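Slide 4: Handling rules before a live trial
Speaker: Glenys Probert, Skukholm

Good morning. The Pludville working rules apply to every two-armed unit, simulated or live.

- State the rule first: no live trial until the same task has passed two reviews in simulation.
- Each gripper is logged separately. One may hold a plate while the other stays open - both states go in the record.
- Wall finishes are varied between simulated rooms, and the log names the room used.

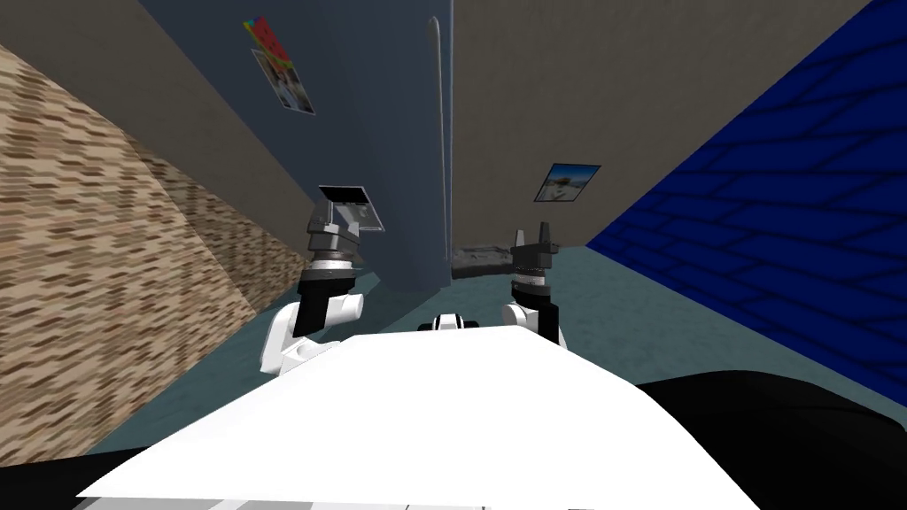 Slide 5: Sign-off
Gwion Phillips will take questions on the March revision.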